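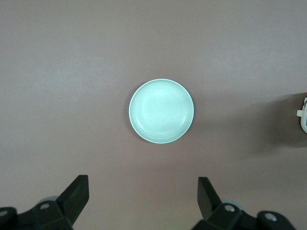
Ticket: Gulldale epub drops chapter 31, wrong jump from contents
Status: reopened
Opened by: Mervin Hiebert
Assigned: Masaru Tsuji
Product: The Terenberg Warrant (Jastow book two), ebook, all stores

Mervin, 9:10 am
Reader emails again. Three this morning, all same complaint. They get to the end of 30, Jastow is on the ferry with the warrant, turn the page and it's already the trial. No 31. One of them thought it was a bold choice and liked it. The other two want refunds. Chapter 31 is where Morais dies so it kind of matters.

Checked my own copy on the tablet. Same. Checked the Word file I sent in February, 31 is there, all of it. So it went missing between me and the store.

Masaru, 9:42 am
Looking. Which store are the complaints from? And is it the whole chapter or just the start?

Mervin, 9:47 am
Two from the big one, one didn't say. Whole chapter. Contents page still lists it though. Tap on "31. Low Water" and you land on the title page of the book. Weird.

Masaru, 10:20 am
OK. Opened the epub we uploaded. File for 31 is in the package. Contents points to it. But it's not in the spine (the list that sets reading order), so most readers skip right over it. Some apps will still open it from the contents, yours falls back to the front.

Question is why it fell out. Did you change the chapter title late?

Mervin, 10:31 am
Yes. Was "Morais" until the last proof round. My sister pointed out you can't call a chapter by the name of the guy who gets stabbed in it. Changed to "Low Water".

Masaru, 10:38 am
That'd do it. The build script names files from the titles. Old name was in the spine, new name wasn't, and the cleanup step throws out spine entries with no matching file. No error, just a warning in a log with 743 lines in it. I should of caught that.

Fixing the script to number the files instead. Rebuild this afternoon.

Masaru, 2:15 pm
Rebuilt. Validator clean. Paged through from 29 to 33 on phone, desktop app and the old e-ink reader. 31 shows up where it should. Uploading to all stores now. Print not affected, it's made from a different file, I looked at the PDF anyway and Low Water starts on page 166 like it's supposed to.

Closing.

Mervin, 2:18 pm
Thank you. Will write back to the three.

Mervin, 6:52 pm
Reopening sorry. Downloaded the new one. 31 is there, great, but now the scene breaks are gone. Everywhere. The little wave ornament between scenes. So in 12 Jastow is arguing with the harbor clerk in Gulldale and the very next line she's in bed at the inn with a fever, no gap, nothing. Reads like the clerk poisoned her. Which he does but not till book three!!

Masaru, 7:05 pm
Ugh. Which app? They're showing for me on desktop.

Mervin, 7:08 pm
Tablet, dark mode. I always have dark mode on.

Masaru, 7:30 pm
Found it. Ornament is a black drawing with a transparent background. Black on black. It was there in the first version too but that one had a fallback, three asterisks in plain text, and the rebuild used the newer template which doesn't. So not the spine fix, separate thing. Can you switch to light mode and confirm?

Mervin, 7:33 pm
Confirmed. Waves are back in light mode. So what do we do, half my readers read at night.

Masaru, 7:41 pm
Options:
1. Gray ornament, visible on both. Looks a bit washed out on e-ink.
2. Drop the drawing, use plain text asterisks. Picks up the reader's own text color so it always works.
3. Two versions of the drawing and let the app pick. Half the apps ignore it. Don't recommend.

I'd go 2.

Mervin, 7:50 pm
I like the waves. But OK. Actualy can it be tildes? Looks like water. Three in a row with spaces.

Masaru, 7:52 pm
Sure. ~ ~ ~ centered. Checking that the screen readers don't say "tilde tilde tilde" out loud. Will mark it as a separator so they pause instead.

Masaru, 8:40 pm
New build. Tildes in, dark and light both fine, sepia fine. Also noticed the map of Terenberg has the same problem, labels vanish in dark mode. Gave it a solid cream background. Might look like a bright box at night but at least the street names are readable.

Validator clean again. Uploaded.

Mervin, 9:16 pm
Got it. Went through 12, 19, 30, 31, 32. All good. Map good. Caught a typo in 19 while I was in there ("the warrent was signed") but leave it, do it with the next batch.

One more question, do people who already bought it get the new file automatically?

Masaru, 9:25 pm
Depends on the store. Some push it if auto update is on. The big one only pushes if you ask them and say it's a serious error. Missing chapter counts. Sent the request with the location and a before/after. Until they approve, readers have to delete and download again, and even that sometimes serves the old one. If anybody's stuck send them to me and I'll email the epub direct.

Mervin, next morning, 8:05 am
Two of the three wrote back. One downloaded again and got 31, says she cried at Morais. The other still has the old file, forwarding him to you now. Nothing yet from the one who liked it without.

Masaru, 8:12 am
Sent him the epub. Keeping this open until the store answers on the push. Typo in 19 logged separately. For book three please freeze the chapter titles before the proof build, or at least tell me when one moves.

Mervin, 8:14 am
Will do. 4 is changing already, fyi.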